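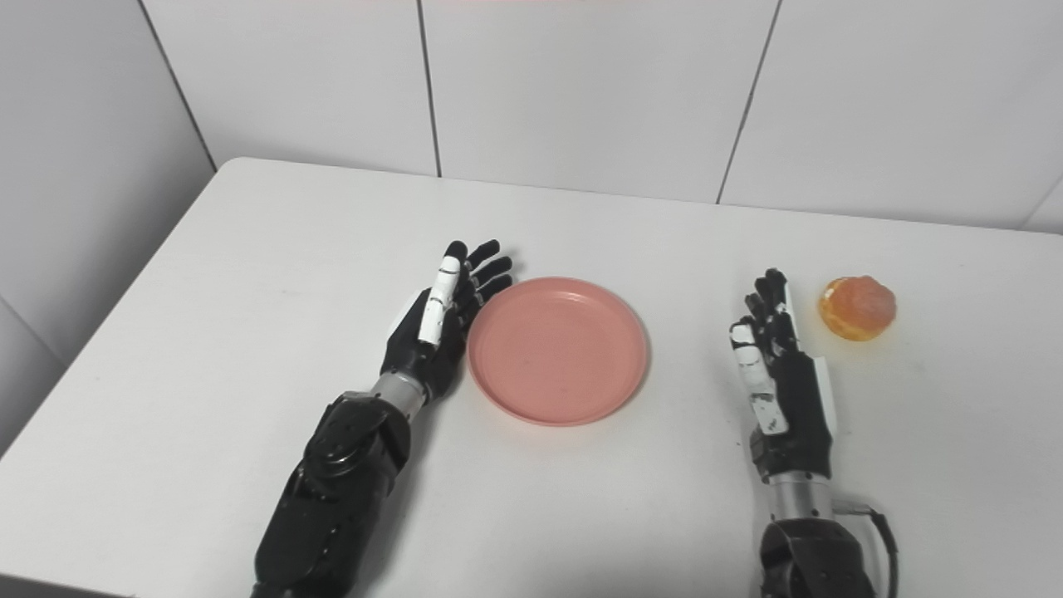 Re: [tikoveo-users] Battery drops fast after August update

Hello all,

On Saturday at 7:40 a list member wrote:

> Since the August update my Vellar 5 goes from 100 percent to 40 before
> lunch. I did not install anything new. Before the update it lasted
> until the evening. Is it the battery, or is it the software? The shop in
> Drulden wants to sell me a new battery and I would like to be sure first.

I had the same problem on the same model, so I write what I did. Maybe it helps you.

Please do not buy the battery yet. First open Settings, then Battery, then Use by app. On my phone the first line was "Tikoveo Sync", with more than half of the total. The update had turned on the sync of full-size photos over the mobile network. I am quite sure I never chose this myself.

I turned off "Sync on mobile data" and restarted the phone. The restart is necessary, without it the old process continued to run. The next day I still had 40 percent when I went to bed — with the screen on for a normal time, some calls and the map.

If Sync is not at the top of your list, then it can be the battery after all. In the same menu you find the number of charge cycles. Mine shows over 300 and it is still fine, but my phone was always charged slowly, so I can not promise the same for yours.

One question from my side to the others: does somebody use the Kinnear charger with this model? Since the update mine charges only at the slow speed. I tried two cables and the result is the same. The older Vellar of my wife charges fast with it, so I think the charger is good.

Thank you and best regards from a long-time reader of this list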